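Head-view demos: how strict is your house rulebook? (wiping / tidying tasks)

Forum: Learning from People > Collection Practice
Page 1 of 1

berkonov_bench wrote:

I've spent most of December rewriting the rules we give to people who record tabletop demos for us, and I'm having way too much fun with it, so I'd like to hear how the rest of you do yours!

The task family is "wipe and put away." Bottles and tubes on a table, a pack of wipes, a basket. You pick up a bottle, wipe it, it goes in the basket. Sounds like nothing, and then you sit down to write the rules and find yourself arguing for an hour over whether turning the bottle counts as part of the wipe (I say yes).

What I have so far is below. Please pick at it.

Rule 1. Both hands in view while there's contact
From the moment the first hand touches the bottle until it's let go, both hands stay in view of the head camera. If one hand has to leave, put the bottle down first. The holding hand matters as much as the wiping hand for us — the grip on the bottle is half of what the policy has to learn, and you can't recover it later from one moving hand.
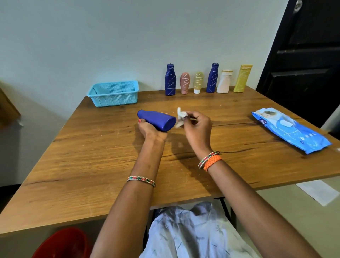
Rule 2. Jewelry and nails stay the same for the whole session
We don't ask anyone to take off bangles or nail polish. We ask them not to change anything between the first clip and the last.

Rule 3. Leave the table lived-in
Crumbs, scratches, the pack of wipes lying at an angle, all fine. Don't straighten up between clips unless straightening up is the task.

Rule 4. One label per grasp change
If the hand shifts from holding the side of the bottle to cupping the base, that's a new segment. Regrips under half a second get merged.

Rule 5. Stop after 2 dropped items
Take a break, drink something, start a fresh clip. Tired hands make sloppy demos.

So that's 5 rules on one sheet, big type. What's missing?

---

Langlois wrote:

Love this. Short is good. Our old sheet ran to four pages and people plainly weren't reading page three.

I'd fight you on Rule 2 though. We ask for bare wrists. A bright band is a very strong cue for a hand tracker, and I worry the model learns "orange thing on the right, so that's the wiping hand." Then you run it on someone with bare wrists and the left/right assignment gets wobbly.

---

berkonov_bench wrote:

Fair worry! My answer is lots of different people, and not making any of them look like a lab. Some bangles don't come off easily, and I don't want to be the person who asks. If the same pair of wrists made up the whole set I'd be with you, but across many recorders it washes out. We also check handedness per clip by hand on a sample.

---

dremcombe_dan wrote:

With Langlois on the risk, with berkonov on the fix. Log it in the metadata! One line: "both wrists, bangles, plus a wide band on the right." Then you can hold those clips out and measure it instead of the two of you arguing until spring.

---

Langlois wrote:

OK, that I can live with. Adding a wrist field tonight.

---

csiqueira wrote:

Cleiton Siqueira here, I do the annotation side on a similar set (ours is called Cluso, kitchen and bathroom items mostly). Really happy to see someone write rules with the annotators in mind.

My big request is a rule about occlusion by cloth. Once the wipe goes all the way around a small item, I have two hands and a white bundle to look at, and I'm supposed to draw an object outline. Out of 1319 clips in our last batch, I flagged more than 1100 for at least one stretch where the object was mostly hidden. So it's the normal case, and the rules should treat it that way.
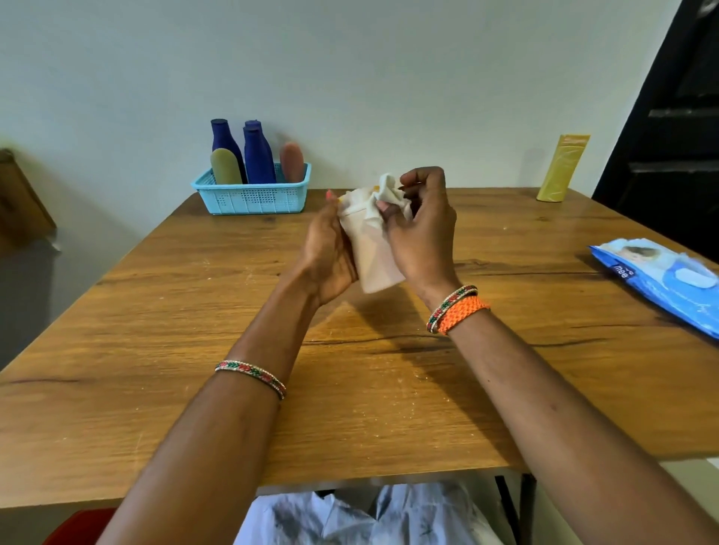 What works for us is a separate state, "wrapped," and it starts when less than a quarter of the object is showing. Inside that state the annotator outlines the cloth and the object together as one thing. No guessing at the cap, no guessing which end is up, even if a bit of color peeks through the folds. The identity comes from the segment before or after, where you can see the item properly. If neither of those shows it, the label is "unknown small item" and we move on. Before we had this, two annotators would give me two completely different outlines for the same bundle, and both of them were sure.

The other half is for the recorders: show the item to the camera for a beat before wrapping it, and again after unwrapping. A beat is enough. It costs them almost nothing and it saves me a whole afternoon per batch.

---

berkonov_bench wrote:

Oh this is great, this is exactly the hole in my sheet. "Wrapped" goes in as Rule 6. I had annotators drawing a best-guess outline through the cloth and I could never work out why the agreement scores dipped right in the middle of the wipe.

---

dremcombe_dan wrote:

Small objection to the "show it to the camera" part. People overdo it. We tried that and got a bunch of clips where everyone lifts the bottle up to their face like they're reading the ingredients, and then the robot did it too. Very polite robot. Took us a month to train it out!

---

csiqueira wrote:

Ha, yes, I've seen that one. We word it as "don't start wrapping until your hand has stopped moving," and we don't mention the camera at all. The pause comes out natural that way, down at table height. I'd still take a few odd pauses over no pause.

---

dremcombe_dan wrote:

Better wording than ours. Stealing it.

---

Langlois wrote:

One more for the list while we're at it: how are you handling twisting? When the right hand gathers and twists the cloth at the top, I have people labeling it "wipe," "wring" and "twist" in the same batch. I lean toward calling everything "wipe" as long as there's an item inside.

---

berkonov_bench wrote:

I'd keep twist separate. The wrist motion is so different, and for us the force profile is where the interesting stuff lives. But I can see collapsing it if you only care about task stages. Maybe two levels, with stage on top and motion under it?

---

Langlois wrote:

Two levels doubles my labeling bill. I'm sticking with wipe for now, but send me your sheet when Rule 6 is in and I'll try it on one small batch.

---

berkonov_bench wrote:

Will do — draft goes up in this thread tomorrow morning, before 10 if the coffee cooperates.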